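Features > Home > The Seasonal Table

October
By Tzu-hsuan Choi

The pumpkin used to have one job, and it did that job on the front step. Then it came indoors, got smaller, and took a seat at dinner.

Lamduan Kaewsai has watched the move from behind the counter of Lodero, the tableware shop she runs with her cousin. Last fall the shop sold 3,000 miniature pumpkins, real and otherwise. The otherwise did better. "People ask how long the real ones last," she says. "I tell them. Then they buy the other kind."

The other kind has come a long way from the orange foam ball with a stick in it. You can now get them in velvet, in felt, in a gray that looks like wet sidewalk, and in the striped orange and cream that copies the little squashes farm stands pile up by the register. Kaewsai keeps the striped ones closest to the door. They go first every year, and every year she orders too few.

What to do with them once you get home is another question. The usual answer is a runner of leaves down the middle of the table, with pumpkins, candles, pinecones and a small sign that says GATHER, in case anyone was planning to scatter. It leaves no place to put the potatoes.

Yupin Nilsuwan, a stylist who sets tables for rental houses, gave up on the runner years ago. She owns 258 napkins and regrets perhaps half of them. Her fall table now starts with one loud cloth and very little on top of it. Brown, she says, is what everyone reaches for in October, and brown is where the food goes to disappear. She likes green, and she doesn't mean sage.

"A green that's a bit rude," she says. "Then a pale plate. Then stop."

The stopping is hard. I tried it at home on a Wednesday with six pumpkins, and had put out all six before I noticed. Two is plenty for one place setting, and they needn't match the plate, the glasses or your personality. Leave a good gap on either side of the plate so that elbows have somewhere to go. 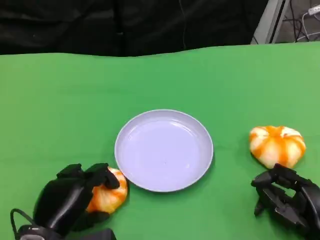
Loud cloth, pale plate, striped pumpkins to either side.

Nilsuwan doesn't iron the cloth flat, either. A few soft wrinkles are fine by her, and she has never met a guest who brought them up before dessert.

Storage is the part the catalogs skip. Kaewsai wraps hers in tissue and puts them in a lidded box, stems up. Mine spent last winter in a salad spinner, where they were perfectly happy until someone wanted salad.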